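How to Set Up a Raised Shelf for Medicine Bottles

Home > Storage > Bathroom and Kitchen

Most medicine cabinets fail the same way. Bottles go in at the front, older bottles get pushed to the back, and after a year or two you own three half-full containers of the same allergy tablet. A short raised shelf on a table or counter fixes much of this. Everything stands upright, the labels face you, and the space underneath stays open for things you use every day.

Set aside 55 minutes for a first sort. A household with a lot of prescriptions may need longer.

What you need

A narrow board on legs, or a ready-made riser
A damp cloth and a dry one
A pen and a few plain stickers
A bag for anything expired
A large clear surface to work on

The riser I use is a Gekham, the plain one with no lip. Any riser will do if it doesn't rock when you press on one end.

Step 1. Take everything out

Empty the cabinet, the drawer by the sink, the travel bag and the nightstand. Do it all in one go. If you sort the cabinet today and the nightstand next month, you will end up with two systems.

Wipe each bottle as it comes out. Sticky cough syrup rings are the main reason bottles get shoved to the back in the first place.

Step 2. Get it all on the shelf once

Before you decide what stays, put the bottles on the board together. It will be crowded. Supplements and prescriptions can be mixed at this stage, tall and short, in whatever order they came out.
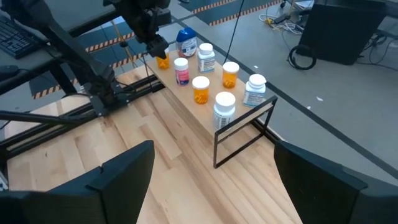 Sunil Fakir wrote in to say he would skip this step entirely. In his view a crowded shelf is a shelf that gets knocked over, and he would sooner sort straight into shoe boxes, one box per person, and only bring out a riser when the boxes are done. He also asks that people check the dates before wiping anything, after he rubbed the printed date off a bottle of antacid and had to throw away a nearly full one.

Both are fair points. If your labels are the kind that smear, read the date first and write it on a sticker. As for the boxes, they work well for a large family. For one or two people I still prefer to see it all together, mainly to catch duplicates.

Step 3. Check dates and duplicates

Go along the shelf from one end to the other. Pick up a bottle, read the date, and put it back or put it in the bag. Don't stop to read the directions or look things up on your phone. That comes later.

Set these aside as you find them:

Anything past its date
Anything with a label you can't read
Prescriptions that were stopped or changed
Loose pills in a bottle that isn't theirs

If you find two open bottles of the same thing with the same strength, keep them next to each other and finish the one with the earlier date. Don't pour them together. The lot number and date on the label should always match what's inside.

Ask your pharmacy how to dispose of the rest. Many will take old medicine back over the counter. In Durkdale, where I live, the drugstore has a drop box by the door.

Step 4. Make two rows

Once the extras are gone you can give the shelf some order. Two rows is the most I would try on a narrow board. The taller bottles and the ones you rarely need go in the back. The front row is for anything taken daily.

Leave enough room between bottles to get a thumb and finger around each cap. If you have to move one bottle to reach another, the shelf is too full. 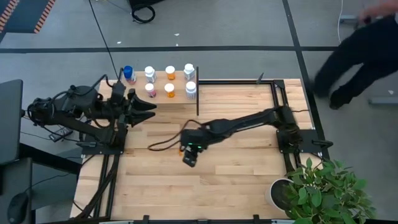
Turn each label forward as you set the bottle down. Orange prescription bottles all look alike from a few feet away, so put a plain sticker on the cap with the first name of the person and the time of day. "Dad 8 a.m." is plenty. Keep the sticker off the pharmacy label itself, and never cover the dose or the refill number.

If two people in the house take similar-looking pills, don't put their bottles side by side. Give each person one end of the board and put the shared items, such as vitamins, in between.

Step 5. Cut down to one row if you can

A single row along the back edge is the easiest arrangement to live with. You can read it at a glance, and a missing bottle leaves an obvious gap. Four bottles on one board is a comfortable number. Whatever comes off the front goes to a second spot, such as a high closet shelf, and comes back when it's needed.

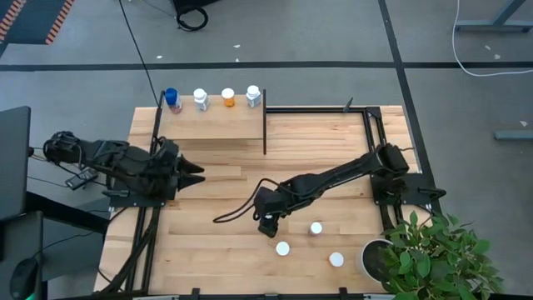
Rafia Minhas
Home Storage Writer

Small containers that don't belong on the board can stand on the table below it while you decide. I give them a day. Anything I still haven't assigned by the next evening goes into the closet bin.

A note on plants. People like to keep one on the same table, and there's no harm in it, but water it somewhere else or keep it at the far end. A wet label lifts at the corners and the print goes soft.

Step 6. Choose where it lives

Bathrooms are a poor choice. Steam from the shower gets into everything, and bottles tend to be left with the cap half on. A bedroom dresser or a dry corner of the kitchen, well away from the stove, is better. Keep the shelf out of direct sun. Check each label too, as some medicines need the refrigerator.

If children live in the house or visit, an open riser on a table is only for sorting. Put the finished row up high behind a door that locks. The same goes for pets that climb. My sister's cat in Drerstead cleared a whole board in one pass.

Step 7. Do the household bottles separately

The same kind of riser works for cleaning supplies, and once you have one shelf in order you'll probably want to do the other. Use a different board in a different room. Spray bottles, refills and liquids should never share a shelf with anything you swallow, even for an afternoon.

Wipe the board down before you load it, and check that the legs sit flat. Full bottles of liquid are much heavier than pills.

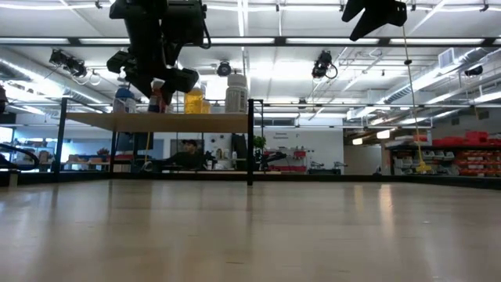
Put the tallest bottle at one end, where it won't hide anything. Spray bottles go with the trigger facing the way you'll grab it. Keep every product in the container it came in. If the label has worn off and you can't say for certain what the liquid is, treat it as trash and find out how your town wants it handled.

For the board itself, a Mulcahy shelf liner keeps drips from soaking in. Cut it a little short at the front so it doesn't curl.

Keeping it up

Look over both shelves every 3 months. I do one of my checks in July, before we travel, and pull anything that will run out while we're gone. Have a pen with you for new stickers, and write the opening date on liquid medicines the day you open them.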